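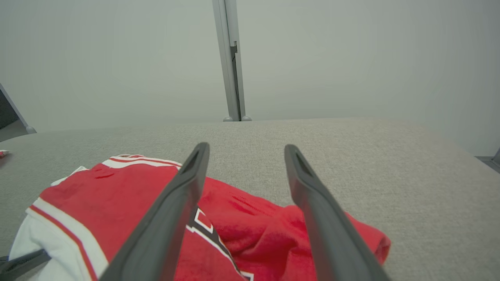
Equipment plan: fingers, pads and the second folding cell

The garment handling budget for the coming year has to be with purchasing before the end of July. Most of the sum is already fixed by the lease on the existing arm. What remains open is the end-of-arm tooling, the work surface and the question of a second cell. Comments on any of these should go to Britta Wiegand, who is drawing up the order list.

Fingers. We have been running long tapered fingers with a slot in each tip on jerseys and other knitted sportswear. They reach into a bunched garment without the wide part of the finger touching the cloth, and for that reason the same shape stays in the plan. Two suppliers have quoted. Trellby offers a matched pair with a delivery time of 14 working days. Koyama is cheaper per pair but asks for a larger first order and will not confirm the tip dimensions until a deposit is paid. The proposal is to order from Trellby this year and ask Koyama for a sample pair in the meantime. Spare fingers go under consumables, not capital, so they do not need a separate asset number.

Wear. Hamisi Waweru has gone through the maintenance log and found 81 stoppages put down to the gripper. The larger share were missed picks on loose cloth. Printed lettering and striped trim are stiffer than the plain knit around them, and a grip that straddles the edge of a print tends to slip off it. This is a matter of choosing the pick point and will not be cured by new hardware. No money is set aside for it, but staff hours are, under software.

Work surface. The grey woven covering is to be kept. It gives the fingertips something soft to meet when the arm goes a little low, and cloth does not slide on it much. The drawback is that the padding makes the height of the surface uneven towards the far edge. A firmer pad under the same covering has been priced by Nanel and is on the list as a low-cost item. Please do not order covering in other colours. Red and white garments separate well from the grey in the wrist camera view, and a change would mean collecting the reference pictures again.

Second cell. Bovska has quoted for a complete cell with arm, upright metal frame, table and guarding. The quotation leaves out installation, the risk assessment and the compressed air line. With those added, the cell does not fit into this year's figure. The options are to order the frame and table now and the arm later, or to put off the whole purchase. The first spreads the cost but ties up floor space for months — and the warranty on the frame would start running before anything is mounted on it. Britta favours putting it off.

Still missing from the list: two spare wrist camera cables, a price for the finger mounting screws in the longer size, and a decision on who pays for garments damaged in testing. So far these have been charged to the folding project.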